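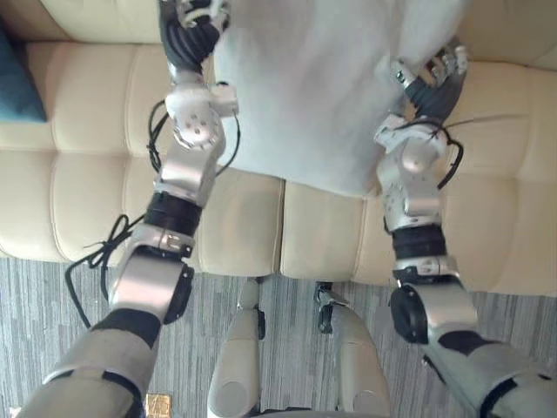
## 3. Furnishing and Absorption in Occupied Living Rooms

### 3.1 Room sample

Measurements were made in 48 occupied living rooms in two housing areas, Murneck and Geltulholm. The Murneck buildings have concrete floors and plastered block walls. Those in Geltulholm are timber-framed, with gypsum board on the walls and ceilings. All of the rooms were measured as found. Residents were asked to keep doors and windows closed and to leave furniture in its usual position, but no attempt was made to standardize curtains, carpets or loose textiles.

Room volume was computed from wall-to-wall dimensions taken with a laser meter at floor level and again at shoulder height. Where the two readings disagreed, the mean was used. Alcoves opening onto the main space by more than half their width were counted as part of the room; others were treated as separate volumes and entered in the model as partly absorbing openings. Fireplaces were ignored.

### 3.2 Measurement procedure

Impulse responses were obtained with a swept-sine signal played through a Ureo compact loudspeaker. Two source positions were used in each room, and the microphone was moved between a set of fixed heights corresponding to a seated and a standing listener. Positions closer than one meter to a wall were excluded. The signal was repeated whenever traffic or plumbing noise was audible to the operator.

After screening, 449 impulse responses were kept for analysis. A response was rejected if the peak-to-noise ratio in any band of interest fell below 40 dB, or if the early part of the decay showed the double slope typical of an open door. Most rejections came from Murneck, where a ventilation system shared between apartments raised the low-frequency background in the evening. Repeating the affected sessions in the morning recovered part of the loss.

Reverberation time was taken from the slope of the backward-integrated decay over a 20 dB range, starting 5 dB below the initial level. Values were averaged within each room before any comparison between rooms, so that rooms with more accepted positions did not carry more weight.

### 3.3 Classification of upholstered seating

Upholstered seating was expected to be the largest single source of mid-frequency absorption after carpet. Each piece was assigned to a class by covering (woven fabric, pile fabric, leather or coated textile) and by surface construction (plain, buttoned or tufted). Covering was judged by eye and touch. No samples were cut, and the class "leather or coated textile" was kept broad because the two could not always be told apart in the field.

Exposed area was recorded separately for seat, backrest and front face. The underside was not measured. For pieces standing against a wall, the rear surface was left out. Throws, blankets and loose cushions were logged as a separate item and not merged with the covering beneath them, as a porous layer over a sealed surface cannot be represented by the coefficient of either material alone.

Tufted pieces presented a measurement problem. The seams recess the covering and give a true surface larger than its flat projection, while the rounded panels scatter sound at short wavelengths. A sofa of this construction is shown in Figure 2. The projected area was used for all tufted pieces, and the excess was handled by the correction described in Section 3.4.

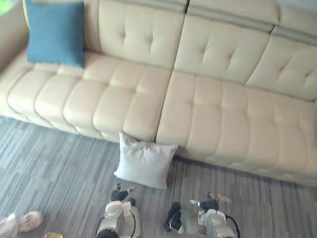 Rocío Esteban

**Figure 2.** Cream-colored leather sofa with tufted seat sections, on a gray striped carpet.

### 3.4 Tufting correction

The correction follows the form given by Urquijo for pleated curtains, in which the projected area is multiplied by a factor that depends on the depth and spacing of the folds. Two changes were needed. First, the depth of a tufted seam varies along its length, being greatest where seams cross. Depth was therefore sampled at crossings and at midpoints, and the two values were averaged. Second, a leather covering is nearly impervious to air flow, so added surface does not add porous absorption in proportion. The factor was applied only to the membrane term of the model.

With these changes the correction is small at low frequencies and has no practical effect there. Its influence begins near the upper end of the membrane resonance and fades again once the wavelength is comparable with the panel spacing, where scattering dominates.

### 3.5 Results by covering class

Rooms furnished mainly in woven or pile fabric followed the predicted decay closely across all bands. Rooms furnished mainly in leather or coated textile behaved differently above and below 600 Hz. Below this frequency, measured absorption was slightly higher than predicted from the fabric coefficients, consistent with the covering and its foam backing acting as a damped membrane. Above it, absorption dropped and the rooms were more reverberant than fabric-furnished rooms of equal volume.

The difference was partly hidden in carpeted rooms. Where carpet extended beneath and in front of the seating, upper-band decay was controlled by the floor, and changing the assumed seating coefficient moved the predicted value by less than the spread between microphone positions. In rooms with bare floors, the seating class could be identified from the decay curve in most cases.

Applying the tufting correction reduced the prediction error for tufted leather pieces, though the residual kept the same sign. One likely cause is air leakage through stitch holes, which the membrane term does not include. Tianyou Ding measured flow resistance across stitched and unstitched leather panels in November, and his values are used in the revised model in Section 4. Buttoned pieces were too few to fit separately and were pooled with the tufted class.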